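Open the property room, I say

I spent a morning in April at the Treltavport courthouse reading old smuggling files, and I have not stopped talking about it since (my family has asked me to try). My case to anyone who will listen is simple. When a trial is over and the appeals are done, the objects that got people convicted should go on public display, with the paperwork beside them. Right now most of them are destroyed or shut in a basement, and that is such a waste!

Take the Amaral case. A furniture importer had been bringing in dining chairs for years, all perfectly legal, and then one crate weighed more than the shipping form said it should. An inspector named Ghislain Paquette noticed the difference, 43 pounds, and sent the crate back for a second look. The legs had been hollowed out and filled with cigarettes. Over 600 cartons had come in that way before anyone checked a scale. I read his statement twice. It is dry and patient, and by the end I was practically cheering for a man filling out a form.

You can't get that from a headline. The headline said "chairs." The file shows how customs work gets done, mostly with arithmetic and a decent memory for what a normal crate feels like, and how the defense lawyer went after the scale (fairly, I thought) and made the county prove it had been tested.

People raise two objections. The first is that a display would teach crooks new tricks. I really doubt it. Everything in the Amaral file was said out loud in open court, and the chair leg trick failed, so anyone taking notes would be learning how to get five years. The second is money, and here I have a number I love. Tokbridge put two glass cases in its courthouse lobby, lights and locks included, for $2,405. That's less than the county spent repainting the parking lot!

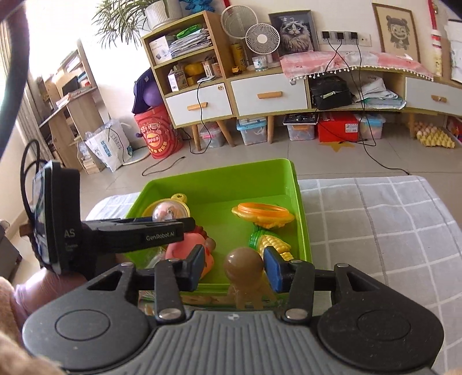
And people do stop and look. I stood in that lobby over a lunch hour and watched jurors on break bend down to read every card. One man called his wife over to see a hollowed-out dictionary. They'd both been summoned for jury duty and looked miserable until then.

Clurnico is deciding this spring what to do with its own storage room, and I hope the county picks a few cases and tells them properly, including the ones where the jury said not guilty. Those might be the best of all. Take the names off if the people involved want that. Keep the lab reports, the bad photocopies and the inspector's handwriting. I'd drive over on opening day, and I'd bring the kids.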